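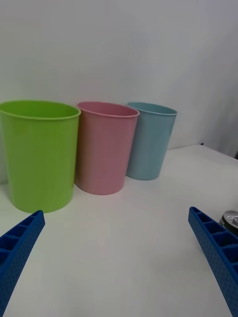
What is a funeral guest book?

A funeral guest book is a bound or loose-leaf book in which the people who come to a visitation, funeral or memorial service write their names, and often a few words besides, so that the family has a record of who was there.

The book goes by several names. Funeral homes tend to call it a register book or memorial register, while families mostly say guest book or sign-in book, and an older generation in some towns still says "the calling book," a leftover from the days when neighbors paid a call at the house. It is a close cousin of the wedding guest book, though the two are laid out differently and are usually sold from different shelves.

Origins

Before funeral homes were common, the body was laid out in the front parlor and visitors came and went over a day or two. A small tray near the door caught their calling cards, and the family would sort through the cards afterward to see who needed a note of thanks. When visitations moved out of the home, the cards gradually fell away and a book took their place, set open on a stand where the tray had once been. Church registers, hotel ledgers and the family Bible all seem to have lent something to its look, and plenty of older examples were simply ordinary account books with a name and a pair of dates inked on the first page.

Layout and contents

A typical book opens with a few pages about the person who has died: full name, dates and places of birth and death, parents, spouse, children, and the time and place of the service. After these come the lined pages for visitors, and toward the back there are often sections for pallbearers, music, readings, flowers received, meals brought to the house and gifts made in the person's memory. The family or the funeral director fills in the front, and the back is filled in over the following weeks, or quite often never filled in at all, and no harm done.

The Plirnimau register, a pattern well known to directors in the region that bears its name, gives a fair idea of the usual size. It has 27 lines to the page and room for 600 names, with a ribbon marker and a pocket inside the back cover for prayer cards and a clipping of the obituary. The Tresadik style is looser and friendlier. It does away with lines altogether and gives each household a box of its own, with space for an address and a short memory, and it has become a favorite with families who would sooner have stories than signatures.

Loose-leaf books, held together with screws or rings, let several pages be set out at once. They are handy when a long line is expected, as it often is for a schoolteacher or a coach.

Signing

The book normally stands near the entrance with a good pen beside it (a spare pen is a kindness to everyone). Visitors sign on the way in, although there is nothing wrong with signing on the way out if the line is long or the feelings are running high. One person may sign for a couple or a whole household, and children are generally welcome to print their own names, which many families come to treasure.

Full names are preferred. A book full of entries like "Bob and Sue" can be a real puzzle six months later, especially for sons and daughters who live far away and never met half of their parents' friends. A few words on how the visitor knew the person ("worked with her at the mill," "next pew over") are more helpful than people suppose. Addresses used to be expected and are now hit or miss, with some families leaving a stack of cards on the side for anyone who would like to share one.

Someone who arrives after the book has been put away may ask the family to add the name later, and people who could not travel are sometimes written in by a relative, usually with the word "absent" or a little star.

Online guest books

Most obituary pages now have a space for written condolences, and these are commonly called guest books as well. They stay open long after the service and can be reached from anywhere, so they gather messages from old classmates and former neighbors who only hear the news later on. Many families keep both kinds, and some print the online messages and tuck them into the paper book.

Use in family history

Genealogists are fond of these books, and with good reason. A guest book catches cousins, in-laws, lodge brothers and neighbors together in one place on one day, many of them in their own handwriting, and it can settle a married name or a move to another town that no other paper in the house records.

The Henríquez collection in Durkaswood holds 105 such books, the gift of several local families. It was sorted and indexed by Uzma Lodhi and Florencia Gaete, and the index was opened to readers on 25 Sep 2025. It lists each signer by surname, with variant spellings grouped together, and 4 of the books also have their clippings and prayer cards described page by page.

Care and keeping

Paper books do best lying flat in a closet inside the house, away from attics and damp basements. Newspaper clippings yellow the pages they touch and are better kept in a separate envelope. Pressed flowers can stain, and are wrapped in plain tissue before going anywhere near the signatures.

See also

Calling card
Condolence letter
Prayer card
Visitation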